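Hesik towels: README

Hi! If you found this folder through the club page, welcome. I'm Negin Jalali, I look after the data side of the Hesik project, and this file is my attempt to put everything in one place so people stop having to dig through our chat history (sorry to everyone who did).

Last updated 12 October 2020.

What's in here

Hesik is our student robotics club's cloth handling set. We record people doing small household jobs with a hand-held gripper, and then we try to get our arm, Demis, to do the same jobs on its own. This release is only the towel part. There are 3893 short clips, all of them a person picking up, moving, turning or putting down a folded towel. No shirts, no socks. Socks were a whole separate adventure and they live in the Atden folder, which Jamshid Ghaffari runs, so please ask him and not me!

Each clip has the video, the finger opening over time, and a one-line note typed by whoever was holding the gripper. The notes are in plain English and I've left them the way people wrote them. Some say "pick up towel from table" and some say "ok this one went well I think". I did fix spelling where it made a word impossible to search for.

How the folders work

clips/ has the videos, numbered in the order they came off the card.
grip/ has one small text file per clip with the finger opening, same number as the video.
notes/ has the one-liners, same number again.
homes.txt tells you which clips came from which home. The homes only have letters, no addresses, and please keep it that way if you make your own copy.
skip.txt is the list of clips I wouldn't train on. Read it before you do anything big.

If a number is missing from one folder, it should be missing from all of them. If you find one that isn't, tell me the number and I'll fix it in the next upload.

How we recorded

We started in May with one gripper, one table in the club room and one very boring gray towel. The first model we trained on that was great on the gray towel and hopeless on everything else, which in hindsight, yes, of course. So over the summer we switched to recording in people's homes: members' apartments, somebody's aunt's place, my grandmother's living room (she had opinions about how we fold). Tables, sofas, beds, the top of a washing machine. We didn't clear things away first, beyond making enough space to work in.

The rules for a session are short:

1. Start with both fingers open and the towel in view.
2. One action per clip. Picking up and putting down are two clips.
3. Go slower than feels natural. If it looks normal to you, it's probably too fast for Demis.
4. Stop recording before you reset the towel. We lost a lot of early clips to hands wandering through.
5. After 40 clips, hand the gripper to somebody else. Your wrist will thank you, and it's good for the data to have different people in it.

About rule 1: "open" means properly open, wider than the towel. A folded bath towel is thicker than you expect, and if you come in with the fingers half shut you push the thing across the table and then chase it. I did this for an entire afternoon before Jamshid told me what I was doing wrong. He had been watching the whole time.

Folded towels standing up

Most of our towels are lying flat, and the gripper comes in from the side. But we also have a bunch where the towel is standing on its edge like a book, and these are my favorites, even though they're harder. You want one finger on each side, down low, with the pads facing each other. Squeeze too high and the top flops over. Squeeze gently and you can lift it with the fold still in place, and it's so satisfying when Demis gets one of these right.
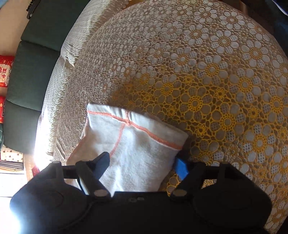

The other thing that makes the standing ones hard is what's underneath. White terry on a white and yellow crocheted tablecloth is a rough combination for our towel finder, with all those little gaps and loops giving it edges everywhere. A loose cloth can also travel with the towel if you drag sideways before you lift, so go straight up. I want more clips on patterned and lacy tablecloths, so if your family owns one, please, please get in touch.

Known problems

Home C has 30 clips where the finger opening lags behind the video. They're in skip.txt. The videos themselves are fine if you only need pictures.

Strong daylight washes out part of some clips. I left those in on purpose, our own club room has big windows and Demis has to cope with it too.

Some of the notes say "left finger" when they mean the right one. We never agreed on whose left. I'm going with left as you see it in the video, but the early notes are a mix.

White towels are way overrepresented. Everybody seems to own white towels! Bring me a striped one.

Splitting it up

Please split by home and not by clip. If you shuffle everything together, the same towel on the same table lands on both sides, and your numbers come out looking wonderful and mean nothing. We keep 5 homes aside for testing, marked "hold" in homes.txt. Our results on the Heydari task (pick up the towel, carry it over, set it on the shelf still folded) are all on those homes.

Using it

Club members and anyone in a class can use this for whatever project they like. If you're outside the club, send a note first and tell us what you're making, mostly so that I can be nosy about it. Please don't try to work out whose home is whose.

Still to do

Re-check the notes from home F.
Get the grip files into one format, the early ones use commas and the later ones use tabs.
Ask Jamshid if the Atden clips can use the same numbering.
Hand towels?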